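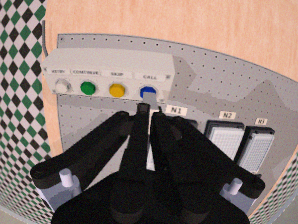 Last updated: March, by Meinir Prydderch

Baltico button-and-plate set: data card

What this is

Baltico is a set of 326 simulated runs in which a three-fingered gripper tries to do the duller half of a lab technician's morning. It presses buttons on a box and it moves multi-well plates between holders on a pegboard. It was built at Sekuvance to answer a question our shop floor keeps asking, namely whether the machine can be left alone with a job while everyone goes to lunch. The short answer is no. The longer answer is the rest of this file.

The task

The box has four buttons: RETRY (white), CONTINUE (green), SKIP (yellow) and CALL (blue). The plate positions are tagged N1, N2 and N3. A run starts with one written instruction, such as "press CALL" or "move the plate from N2 to N1", and ends when the thing is done, or the time is up, or a plate is on the floor. You get 30 seconds per run. A person needs 2, and can complain about the weather at the same time.

CALL is meant to fetch a human. It is also the button our best policy, Adari, presses most reliably. Make of that what you like.

Everything is rendered. The wood-grain backdrop and the checkered walls are there to annoy the vision model, and they do.

What is in the folder

runs/ – one folder per run, with wrist camera video, joint positions and the instruction as plain text
labels.csv – outcome of each run, one row each
splits/ – train and test lists; please don't shuffle them and then write to me about your score
frade/ – the older scripted controller, kept for comparison

Outcome labels

done: the instruction was carried out
wrong: something was carried out, though it wasn't the instruction
dropped: see above, under floor
timeout: the gripper was still thinking

"Wrong" includes pressing two buttons at once. We argued over this for a while. If you press CONTINUE and SKIP together on a real machine you have expressed an opinion no machine wants to hear, so it stays wrong.

How it went

Buttons are nearly a solved chore, so long as the box stays where it was in training. Shift it a hand's width and Adari will press the pegboard beside it with great confidence. Plates are worse. Picking one out of a holder is fine on a good day; putting it down square in the next holder is where most runs end. Frade, which has no learning in it at all, still beats Adari on plates when nothing has moved. When something has moved, Frade carries on as if it hadn't.

None of this says much about your kitchen. People do ask. A dishwasher has more than four buttons and the plates are not all the same shape.

Known problems

In 10 of the runs the instruction names a plate that isn't there. These were a mistake, but they turned out useful for seeing whether a policy would press CALL. Mostly it goes and grips the empty holder.

The shadows on the board are fixed, so don't claim your model copes with changing light.

Plates have no liquid in them. Spilling is a later version's problem, and with luck somebody else's.

Use

Free for research and teaching. Please don't use it to tell a customer that their bench can run overnight. If you find a run labelled wrong that should be done, send me the folder name and I'll look at it – usually in the afternoon.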